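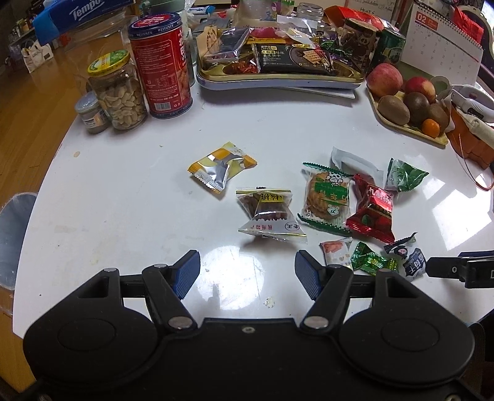

Why did you start to write down the words of the ferry workers?

The old people on the pier at Coneck used words which I could not find in any dictionary, and at first I only wanted to understand my own father when he spoke on the telephone.

This was the first thing I asked to the woman who made the Trollis word list, and she gave her answer before I had opened my notebook. We met in her kitchen, two streets up from the harbor. She worked 3 years on the list and it has now 2798 entries. She does not like when it is called a dictionary. "A dictionary has to be complete," she said. "I have a list, and the list has holes."

Trollis is the name of the old ferry line, but people in the town use it also for the way the crews talked. It is mostly normal English with many words from the sailors, from the fish market and from families who came to work at the Prendergast boatyard. I asked if it is a dialect.

"I am not a linguist and I try not to fight about this word," she said. "For me it is work talk. A man could speak it the whole day on the boat and then come home and speak like his wife. My mother did not know half of it."

She began with a school notebook and a pencil. After some weeks she bought a small recorder, because she noticed that she was correcting people without wanting it. When she listened to the first tape she heard that a word she had written as "slanner" was said in a different way by each of two brothers. The word means a rope that is too short for the job. Both forms are in the list now.

I wanted to know how she finds people who still use the words.

"You cannot ask them for words. If you ask, they remember five and then they are tired and they offer you coffee. You must ask about a thing. How did you tie up in strong wind, what did you eat on the late boat, who was allowed to sit near the engine. Then the words come by themselves and you must not stop them."

The food question was the best one, in her opinion. The crews had 119 words and expressions only for eating, and many of them are complaints. A "grey lid" was soup which had been standing. A "pocket dinner" was bread eaten in the coat, before the boss could see it. To "pay the gull" was to drop your food in the water. She laughed when she told this one, and then she was worried if she had told me the right form, so she went to the other room to check. It was right.

Not everybody was happy with the work. One retired deckhand told her that the words were rude and should be left where they are. She took out four of them after this conversation, and later she put back two. I asked how she decided.

"Badly," she said. "I slept one night and then I decided. I would perhaps decide different today."

The printing was done by Jondetti, a small press which usually makes calendars and menus for restaurants. They printed 1500 copies, and she thought this was much too many for a town of this size. The press wanted to put the words in order by the alphabet. She wanted to put them by place: the deck, the engine, the ticket window, the bar at the landing. In the end the book is by place and there is an index in the back, in very small letters. Some older readers have complained about the letters, and she agrees with them.

The book came out on Jul 5, 2022, and there was a reading at the landing. People stood up and corrected her during the reading. She wrote all the corrections on the back of her own pages.

"It was the best evening of the whole work," she said. "I got eleven new words and also a very long story about a goat."

I asked if there will be a second edition. She would like to have one, but first she wants to visit the other side of the water again in September, when the summer guests are gone and people have more time. The crews over there had their own word for almost everything, and she has only the start of that list. She showed me the notebook. On the first page there were six different words for fog, and next to the last one she had put a question mark.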